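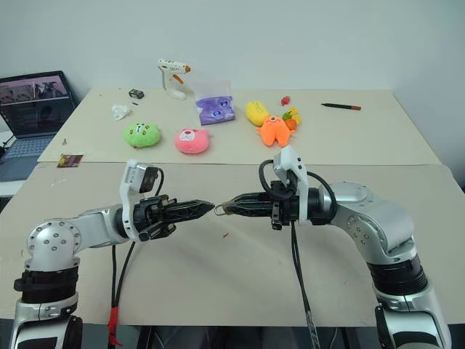
Both arms at the tip-to-tip check, Moko club bench.

Tip-to-tip check, do this before every session

1. Clear the near board. Toys stay on the far one.
2. Camera cables — leave a loop at each wrist. Tight cable pulls the bracket round and you start again.
3. Power up left arm, then right. Wait 3 seconds between.
4. Bring the grippers in slowly till the fingers nearly meet in the middle. Dont let them touch.
5. Look from the side. Tips level? Good, save the pose. If not, nudge the right arm only, max 2 goes, then shout for Digby.
6. Feed up on the laptop before you pick anything up.

Plushies first, they're forgiving. Fruit is harder, leave it till teh second half.

Updated October 12, 2026 — Digby Ngata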